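Prernport (software)

Prernport is a control and planning package for two-armed robots that handle soft goods such as hats, caps and other small textile articles. It was started at the Stellstead workshop by Dirk Michiels and is written mostly in Python, with a motion layer in C++. The present version is 3. The program is best known for its "fold finder", a perception module that searches for a place where cloth can be pinched.

Background

Hard objects keep their shape when they are lifted, so a planner can compute a grasp once and trust it. Cloth changes shape at every touch. The first version of Prernport used a fixed list of grasp points for each article and worked only if the article was laid down in the same way every time. Version 2 removed this list. It takes a new estimate of the cloth after each movement of the arms, and plans only the next short step.

Perception

The software reads two kinds of camera view. A fixed camera gives the general position of the arms and of the articles on the table. A wrist camera gives the near view, which is used for edges, seams and folds.

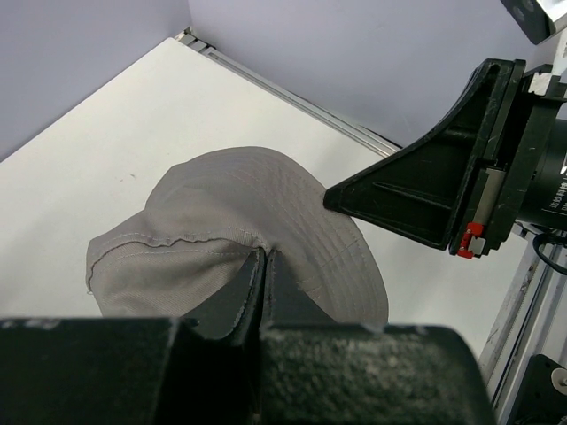
Wrist camera view of a bucket hat, with a fold of the fabric held between the gripper fingers.

In the near view, the fold finder gives each visible crease a score. A high crease with free space on both sides gets a good score. Lines of stitching are a known difficulty, as the parallel rows on a hat brim may be read as many small folds. Version 3 has a filter for repeated lines, which can be switched off for smooth fabrics.

Planning and control

Each arm has its own planner, and a third process, called the referee, compares the two plans before they are sent. When both paths pass through the same space, the referee delays one arm. The user decides in the settings file which arm has priority.

The control loop runs at 40 cycles per second. This is slow for industrial work, but the authors consider it enough for cloth, where most movements are short and careful. If the camera data are older than 5 cycles, both arms hold their position until a new picture arrives.

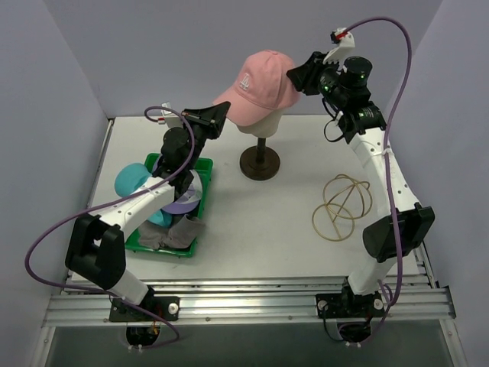

Tasks are written as plain text files, with one step on each line. A step names the arm, the article and the target, for example a tray or a head form on a stand. For caps the file can also give the direction of the brim, which the planner otherwise takes from the last estimate. A task file may call another one — this is often used for long tasks with several articles.

Tooling

A separate viewer, Gruvstead, plays back recorded runs. It shows the camera views next to the planned and measured joint positions, and the user can mark a moment and add a note. Notes are stored beside the recording and can be searched. Gruvstead can also open recordings made with version 2, but without the scores of the fold finder.

Limitations

The program does not measure the weight or thickness of the fabric. Very thin cloth may slip from the fingers without being noticed, and the documentation advises a second look with the wrist camera after each grasp. Calibration between the cameras and the arms must be repeated when a camera has been moved. Support for a third arm was proposed by De Smet in January but is not part of the released code.

See also

Gruvstead (viewer)
Motion planning
Cloth modelling

Page last changed: 2020-10-19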